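3.2 The breakfast table

I grew up in a house where breakfast got made standing up, so I had opinions about this part before we started (Branwen Gwynne has heard all of them, sorry Branwen). We wanted a toasted sandwich laid out in the open, with every ingredient in sight and nothing tucked away in a cupboard. Toast, meat and lettuce make a pretty plain meal, but each one asks for a different touch. Lettuce is the fussy one! It folds and tears, and it flops over the rim of whatever plate you set it on. Toast holds its shape much better, though the slot of a toaster leaves you very little crust to grab.

I also like a bit of ordinary clutter on a table, so you'll find a water bottle, a wire mesh holder with wooden sticks in it, and a white tray divided up for seeds and mung beans. We kept the colours of the plates mixed, the way they are in my own kitchen. Figure 2 has the lettuce leaf, then the bread at the toaster with the grain tray behind it, then the table from further back.

Figure 2. Sandwich things on the light wooden table, with the green-capped bottle.

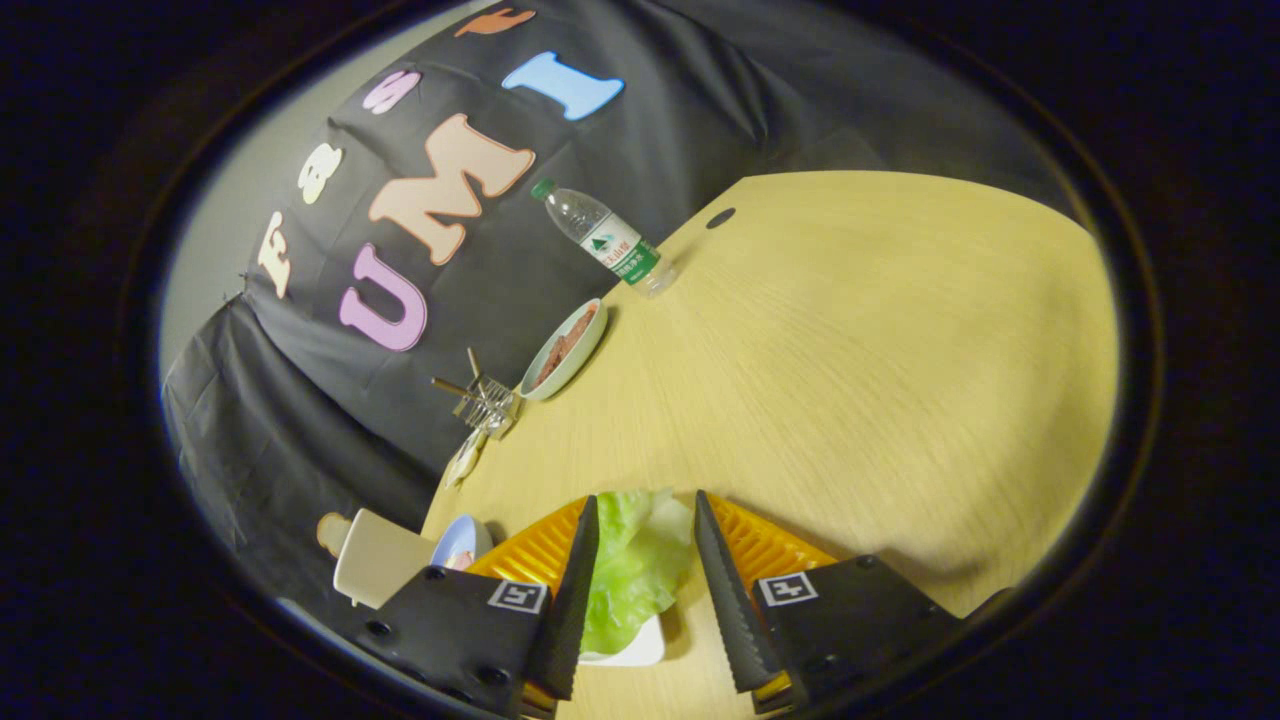
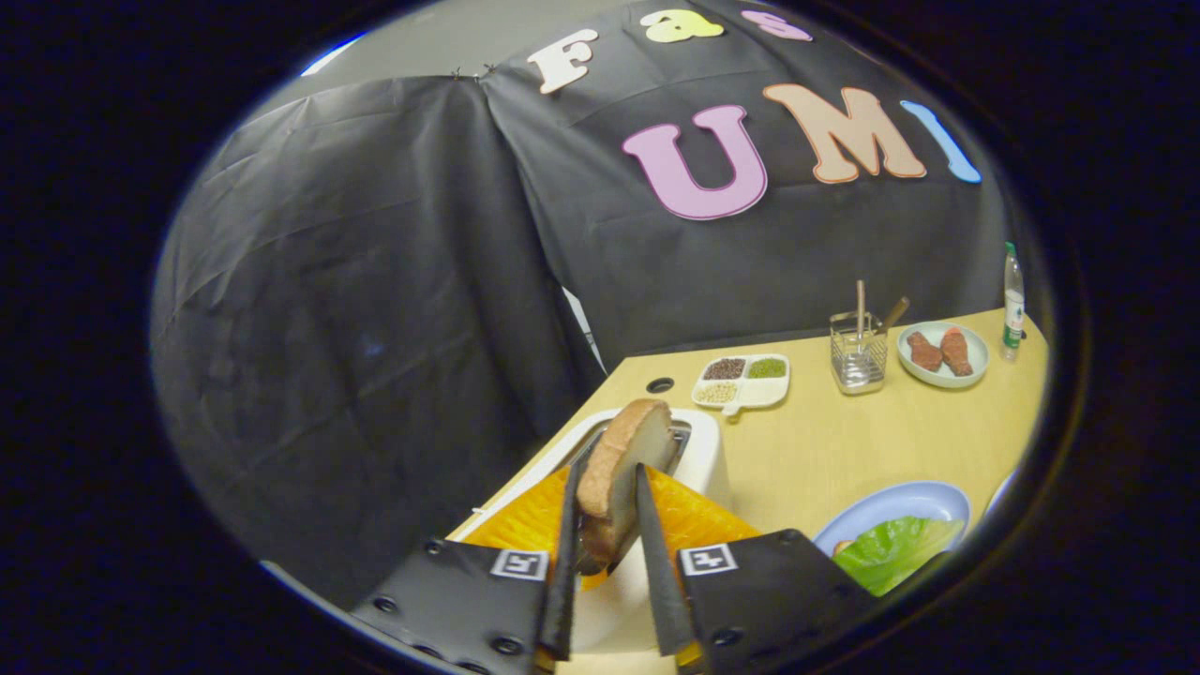
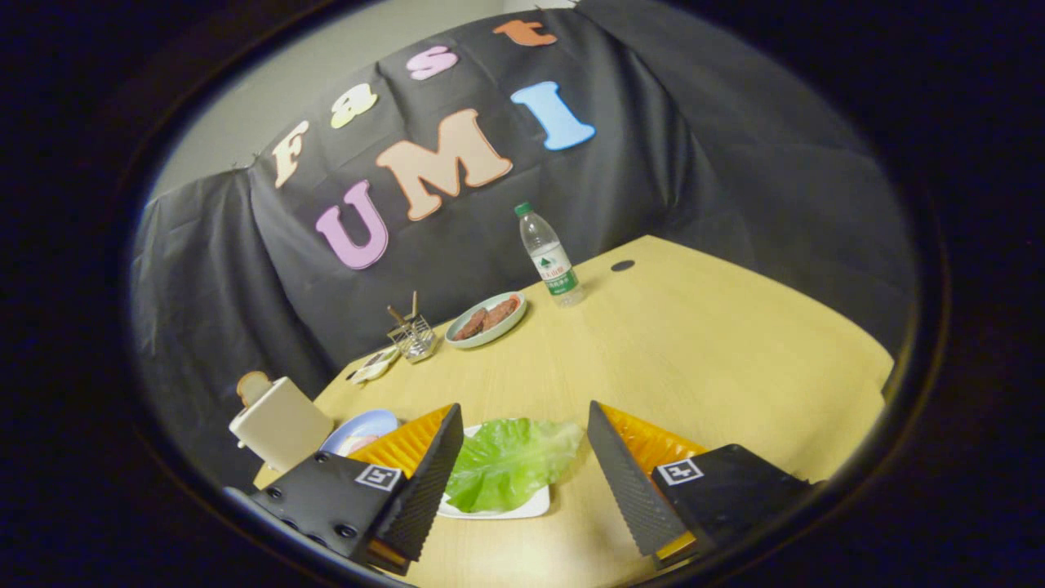 3.3 Putting things in order

Selamawit Gebretsadik and I disagreed about whether the lettuce goes on before the meat. I say after, and I wrote the instructions that way. Her version is in the appendix.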